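The Grip That Wouldn't Let Go

May 6, 2026

The best robot story I heard all spring is about a soft toy, a squeeze, and a number that was wrong by a factor nobody had thought to check. It comes from Plandier, a small lab that teaches robot arms to handle squashy things, and it starts with a run of 1000 pick-ups that was supposed to be boring.

For most of April it was. The arm reached, pinched, lifted, put down, reached again. Then, at pick-up 72 of the second batch, the fingers closed on a plush and kept on closing. The software said the grip was light and steady. The seam of the toy said otherwise. By the time someone hit the stop button, the motor had been pushing at full force for seven seconds.

What I love about this failure is how quiet it was. There was no bang, no error light, no arm swinging at the wall. A hard object would have stalled the motor and tripped the alarm right away. Stuffing just gives, and gives some more, and the controller took all that give as a sign that it hadn't quite got hold of anything yet – so it squeezed harder!
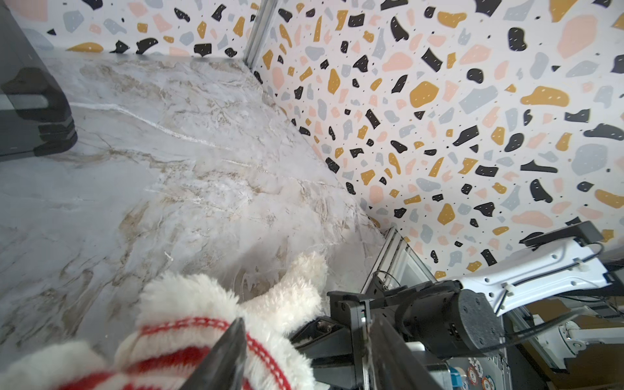

A narrow fingertip meets striped knit on the test table at Plandier.

The team went through the logs and found the culprit in an update to Illetti, the program that runs the gripper. It reads the motor current and works out how hard the fingers are pressing. The update had changed the units on one side of that sum and left them alone on the other. With rigid parts the error hid behind the stall alarm. With anything plush, the force limit might as well have been switched off.

It's a toy, so who cares? Well, the same code was due to go into Brutedero, a home-help arm meant to pass people their towels, slippers and sweaters. Those things get handed over with a person's fingers on the other end. A gripper that treats softness as a reason to push harder is the last thing you want there, and Plandier held the release back the same afternoon.

The fix has 2 parts. One is the corrected sum, a single line. The other is a cutoff on finger travel that doesn't trust the force reading at all: if the fingers keep moving past a set point after first contact, the motor loses power and the hand goes limp. I got to try it with a rolled-up sock, and feeling that grip simply melt away in my hand is oddly delightful.

The long run has started over from zero, on the same marble-patterned table, with the new cutoff in place. I've asked for the logs when it's done.

More in Machines
Ginting's warehouse carts and the mystery of the left turn
How to read a robot's error log
Why towels are still so hard to fold
A day inside a gripper repair shop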